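How to Keep Fruit and Vegetables Fresh Without a Big Refrigerator

When I moved to my first apartment in this country, the refrigerator was so small that a watermelon could not enter it. I was buying vegetables on the weekend and throwing half of them away before the next one. My mother never threw away anything, and she had a kitchen much warmer than mine. So I called her, I asked many questions, and I wrote down the answers. This page is made from those notes, with some changes I made after my own mistakes.

You don't need to buy anything special. A shelf away from the stove, a few baskets or bowls, some paper and one cloth bag are enough.

Step 1. Sort everything on the day you buy it

Do not put the shopping bag in a corner and go to rest. Plastic keeps the moisture inside, and one soft tomato at the bottom can spoil its neighbors in a night. Take everything out and make 2 groups: things to eat in the next days, and things which can wait. Anything with a cut or a bruise goes in the first group, also when it looks nice on the other side.

Do not wash yet. Water stays around the stems, and mold starts there. I wash only what I am going to eat or cook in the same hour.

Step 2. Decide what stays outside

These do well in the room: onions, garlic, potatoes, winter squash, bananas, lemons for a few days, and tomatoes until they are fully ripe. Potatoes want darkness, or they become green and bitter. Onions want moving air. Keep these two apart from each other, even if the shop sells them side by side.

Peppers can stay outside for a day or two if the room is cool. After that the skin gets wrinkles. They are still good for cooking at that point, but not so good in a salad.

Step 3. Choose the container

A deep bowl looks full and generous, but the fruit at the bottom carries all the weight. Wide and low is better. Baskets let the air pass through the sides, and this is why old kitchens had so many of them. If your basket has a fabric lining, take the lining out and wash it when it gets stained. Dry it completely before you put it back -- I once forgot this, and my pears had a smell of wet towel.
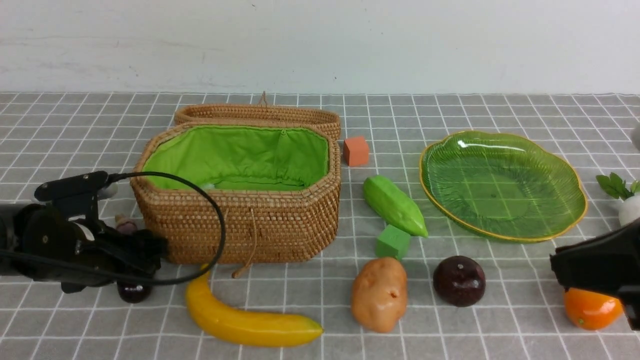 For onions and garlic I use no cloth at all, only a sheet of plain paper on the bottom to catch the dry skins. Change the paper when it feels damp. Newspaper is fine too, though the ink can leave your fingers gray.

If you have a lid, leave it open for anything that is still ripening. A closed lid is useful only for potatoes, and also there I leave a small gap.

Step 4. Keep the strong ripeners alone

Bananas, apples and ripe pears give off a gas called ethylene, which makes other fruit and vegetables ripen faster. You can use this. Put a hard avocado in a paper bag with a banana, close the bag, and check it every evening. But if you keep bananas against cucumbers or leafy greens for a long time, the greens turn yellow early.

On the table for one meal it makes no difference, of course. I am speaking about storage over several days.
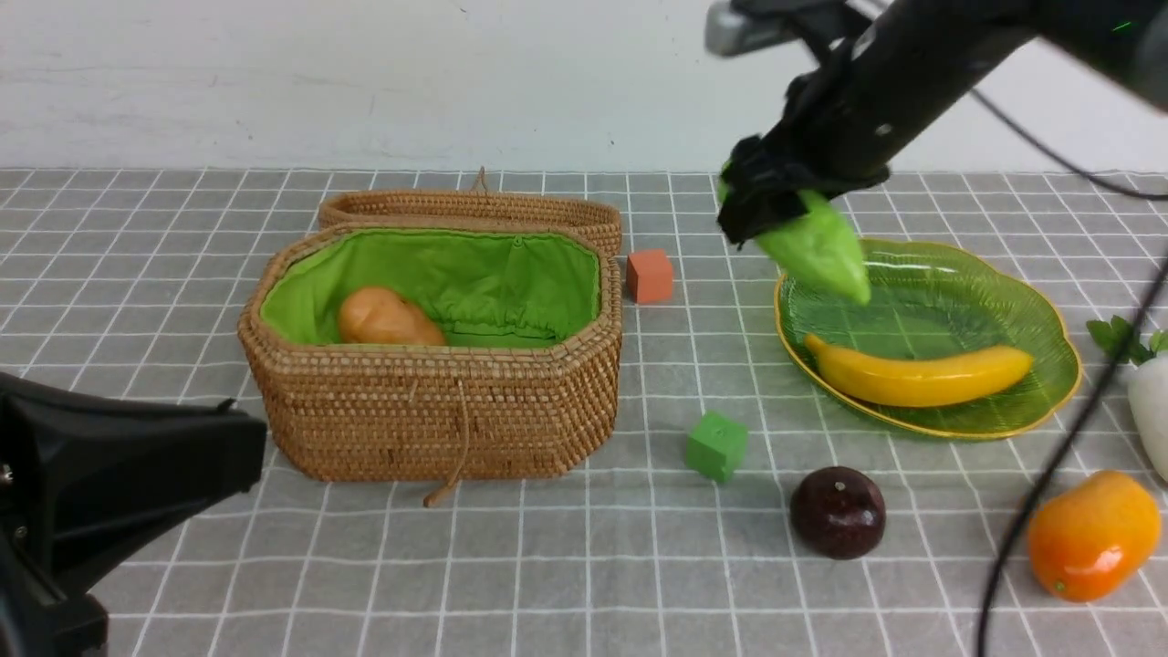 Written by Canan Duman
Edited by Alfie Pilkington
Filed under: Kitchen Basics
Last updated in September

Step 5. Use the small refrigerator well

Keep the cold space for the things that really need it: greens, berries, mushrooms, herbs and anything already cut. Wrap greens in a dry kitchen towel and then put them in the cloth bag. Mushrooms go in paper, never in closed plastic. For parsley, cut the ends and stand it in a glass with a little water, like flowers.

Do not fill every corner. Cold air must move, and a packed shelf hides what is behind it.

Step 6. Look every morning

While the coffee is getting ready, I turn the fruit and touch each one lightly. Whatever is soft, I eat or cook the same day. My neighbor Hacer Akyol keeps a box in her freezer for soft bananas and makes bread when the box is full. Tired peppers and tomatoes go in a pan with oil and an egg -- in my house this is breakfast.

A question from a reader

Umut Altıntaş asked if bananas can go in the refrigerator. Yes, but only when they are already ripe. The skin will become brown, and the inside stays good for some days more.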